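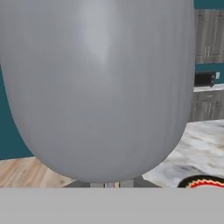
Quinta-feira, manhã. Massa de centeio, lote 9

Pesagem feita com a Soo-ah. Farinha 3.650 g, água 2.080 g, sal conforme a ficha. O fermento veio do frasco da Hwa-young, alimentado ontem à noite.

A massa ficou mais firme que a do lote 8. Acho que é a farinha nova da Skastley, que bebe mais água. Duas dobras, depois repouso com pano por cima.

Às 14h21 a superfície já abria fissuras. Forno ligado.

Falta: pedir à Ah-rin a ficha do moinho e repetir com mais 60 g de água.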